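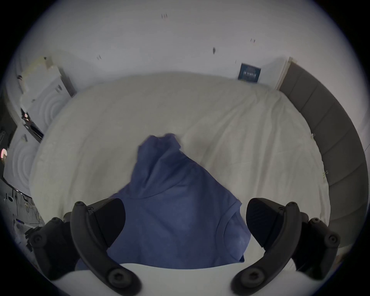
Grube, June

Ok quick one because I have to be out the door by 12 and the dryer is still going. The Tradik fold-flat drying rack, the big one. Had it going on five months now, two adults two kids, no yard. People keep asking so.

Short version – good rack, bad feet, buy it on sale.

Long version. Comes in a flat box, heavier than you think. No tools. The legs click out and then there's a bar you push down untill it locks, and the first few times it will not lock and you will think yours is broken. Push harder. Mine has never pinched me but my husband got a thumb in it once and now he won't touch it. So I guess I do all the laundry forever.

Holds a lot. Box says up to 381 inches of hanging line, I didn't measure. Full load of kids stuff plus one adult load if you're not fussy about gaps. Towels yes. Fitted sheets no, unless you fold them over twice and then the middle stays damp till next day.

Hoodies are the real test in this house. Thick ones, with the double layer hood. On my old Canum rack they took a day and a half and smelled like a basement. On this one, hood flipped over the top rail, arms out on the side wings, done overnight. The side wings are the reason to get it. They tilt up or lie flat and they dont sag, even with jeans.

Now the feet. Rubber caps, four of them, and they fall off. Every time I drag it. Two are gone, probably under the couch. Bare metal scratches a wood floor, ask me how I know. I wrote to Tradik and a Rosemarie Ehlers wrote back on a Friday, very nice, sent a set of new caps free. Same caps. Also fell off. Glue them on day one.

Other stuff, fast:
Folds to maybe the width of a broom, fits behind a door.
White coating is chipping at one hinge, no rust yet.
Wheels would be nice, the pricier one has wheels.
Sock clips are junk, toss them.

Compared to the Fikomum tower that my sister has – hers is taller and takes less floor, but it wobbles and you can't lay a sweater flat on it. If you're in a tiny studio get the tower. Otherwise this.

Four stars. Would be five with feet that stay on. Will update if the hinge gets worse, dryer's beeping, gotta go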